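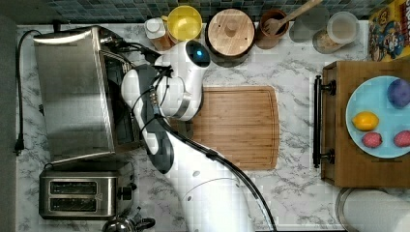
How often should I oil a bamboo chopping board?
Once a month suits most kitchens, and a little more often if the board is washed every day. Use a food-safe mineral oil, rub it in with a soft cloth, leave it overnight and wipe off whatever is left in the morning.

Elleslow Bamboo Board with Juice Groove
Item 2149
From the Dultodero worktop range

We have sold a good many chopping boards over the years, and this is the one we keep coming back to ourselves. It is a plain rectangular bamboo board in a warm honey-brown, with the grain running in fine strips and a shallow groove all the way round the edge to catch the juice from a tomato or a roast chicken before it finds its way on to your worktop. There are no handles, no slots for knives and no clever drawers underneath, just a good flat piece of bamboo that you can leave out on the counter from one end of the week to the other and feel quite pleased with whenever you walk past it!

Bamboo is a lovely thing to cut on. It has a little more firmness to it than some of the softer woods, so it doesn't scar quite so quickly, but it is still far kinder to a knife than glass or stone (we do wince at the sound of a good blade on a glass board). The colour sits nicely against a pale marble-patterned top, and it takes the chill off a kitchen where most of the other things on show are steel.

Size and details
Length: 40 cm
Thickness: 2 cm
Material: bamboo
Finish: food-safe oil, applied before packing
Groove: one side only, the other side is flat
Dishwasher: please don't

Living with it
A board this size wants a home of its own, and in our experience the best place is wherever you already make the toast. Put it next to the toaster and it does the breakfast shift without any trouble, loaf on the board, bread knife beside it, butter within reach. The groove is rather good at keeping crumbs together too, although you will still want to give it a brush out afterwards with your fingers or a dry pastry brush.

If you have a toaster oven, leave a decent gap between it and the board. Bamboo doesn't care for being heated on one side for an hour while the other side stays cool, and a board that has been treated like that may start to rock a little on the counter. The same goes for kettles and steam.

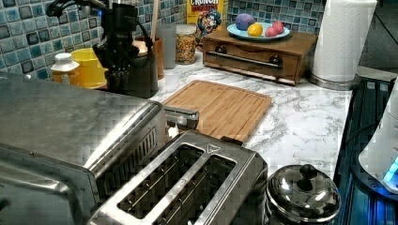
Can I put a hot baking tray straight on to the board?
It's better not to, as the heat can mark the surface and dry out the bamboo underneath. Use a trivet or a folded tea towel, and keep the board for cutting, serving and resting things that have cooled a little.

Looking after it
Wash it by hand in warm soapy water, both sides, and stand it on its edge to dry. Please don't leave it to soak in the sink, however tempting that is after a big Sunday lunch. For onion and garlic smells, sprinkle on some coarse salt, rub it in with half a lemon, rinse and dry. Stains from beetroot and turmeric fade with a few washes, though we can't promise that they will go altogether, and we have rather come to like ours.

The board goes out to you already oiled, so you can use it as soon as you have given it a quick wash. You may notice small differences in colour between the strips, and the next board along will be a touch lighter or darker again.

Also in the Dultodero range
Trevor bread board, round, no groove
Grillville carving board, larger, with a deeper groove
Board oil, small bottle with cloth

Delivery and returns
Boards are sent out in a cardboard sleeve, with no plastic. Standard delivery is £2 on this item, wherever you are on the mainland. If it isn't right for your kitchen you have 17 days to send it back to us unused, and do keep the sleeve if you can, as it makes the return much easier to wrap.

Page last updated 16 March 2024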